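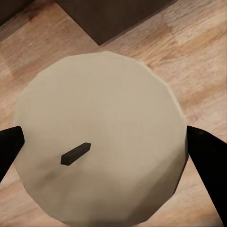
Computer-rendered view of a round, cream-coloured object from above.

Change of desktop system at the Dresbridge offices

Members of staff are reminded that the desktop computers at Dresbridge will move to the Stovero operating system during January. The change was approved as part of the current equipment plan and covers 200 machines in the first stage. Laptops issued for home working are not included and will be dealt with under a separate notice.

Most everyday work will carry on as before. Email, the shared calendar and the staff directory are all reached through the browser, and existing passwords will remain valid. Documents saved to the network drive will open in the office programs supplied with Stovero, although some older templates may show small differences in spacing and fonts. Departments that rely on such templates should check them before they are next sent outside the organisation.

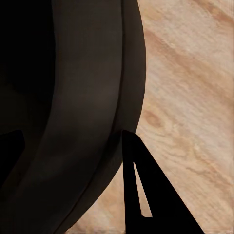

Two programs require particular attention. Grurero, used for stock records, has no version for the new system and will be opened through a remote session. The icon will appear on the desktop of those who hold a licence. Yimyam, used for room bookings, has been replaced by its browser edition, and saved bookings have been carried across.

Files kept on the local disk will not be transferred. Staff should copy anything they wish to keep to the network drive by January 7, 2025. The usual limit on personal folders has been lifted until the work is complete. Browser bookmarks must be exported separately, and instructions are on the IT pages of the intranet.
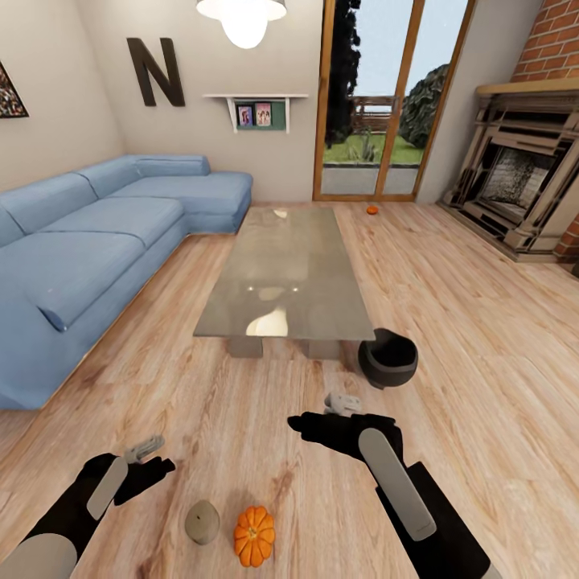
Printers will be added automatically at first sign-in. Colleagues who use label printers or scanners attached directly to their computer are asked to report the model to the service desk, as drivers for certain older devices have to be installed by hand.

A short guide to the new desktop is available from the service desk, in print or by email. Questions may be put to the desk on extension 905 or in person at Room 28.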